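Hallcombe Robotics Club
Minutes, regular meeting, 28th May

Started a few minutes late, door was locked. Quorum ok. Minutes of last meeting approved, no changes.

1. Folding project (Visasix)

Hand grippers working in pairs, T-shirts on the bed. Green sheet stays on for all sessions, agreed.
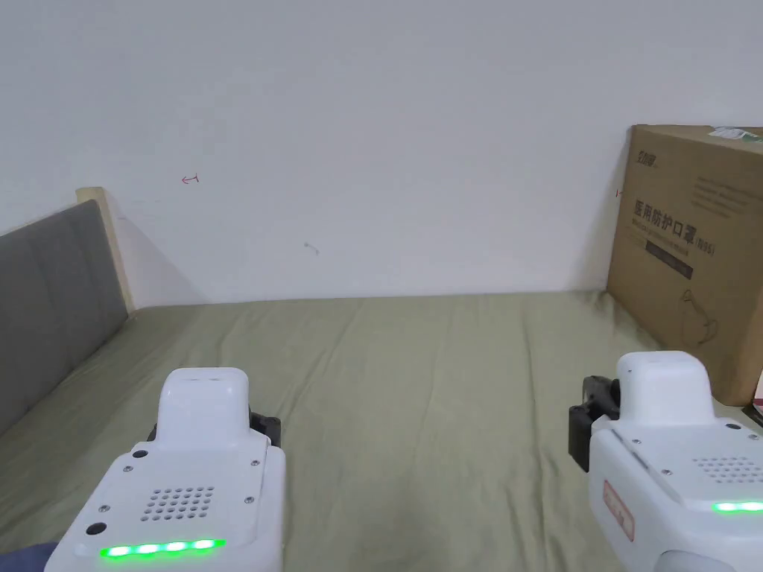
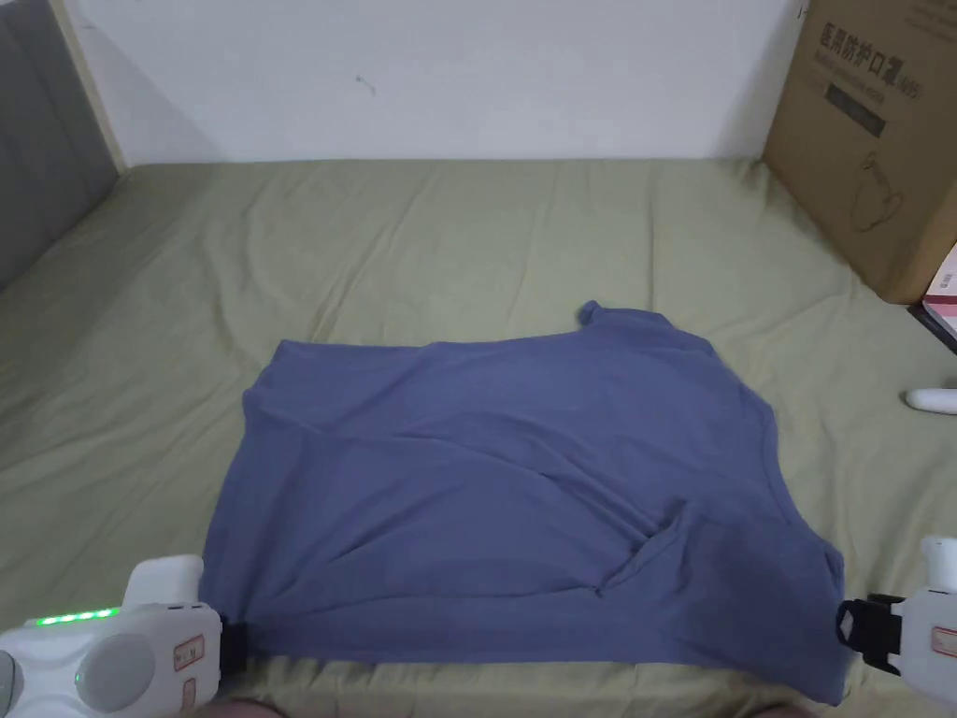
Total now 1,136 folds logged. Target for the October showcase not set yet, see item 4. Long talk about what counts as one fold. Decided: starts with both grippers clear of the shirt, ends when shirt is flat and let go. If a corner slips and gets picked up again it is still the same fold. If the shirt has to be started over, mark it "restart" and log a new one. Old logs do not get fixed, too much work.

Short sleeves still the worst part. Suggestion to smooth the sleeves down first before touching the hem. Some for, some against (want messy starts in there too). Compromise: half and half, write which one in the notes column. Please actualy fill in the notes column.

Long sleeves: not before summer break.

2. Training run

First run on the club computer stopped overnight, disk full. Second run finished. Does ok on the first fold, then goes for the wrong edge. Could be the labels. Two members will go thru the label sheet before next meeting and report back. No third run until thats done.

3. Henare Cup

Entry form is in. Team size is 5, we have more than that who want to go. Agreed to pick by attendance at build sessions, not by vote. One objection, noted. Travel forms due back signed, both pages. Several people only turned in page one.

Line follower still cuts the corner on tight turns. Needs slower speed there or sensor moved forward. Build group to try the speed change first.

4. Showcase

Ask for same table as last year, near outlets. Live demo or video? No decision. Live is better if it works. Carried over.

5. Money and parts

Gronix order came in short, 2 motor mounts missing. Email sent, no answer so far. Spare batteries approved. New label printer not approved, use tape.

6. Other

Charge grippers after use. Came up last time also.
Shared folder is a mess, name files by date please.
Lab key goes back to the office same day.

Next meeting same time, same room. Bring label sheet printouts. Closed early, room needed.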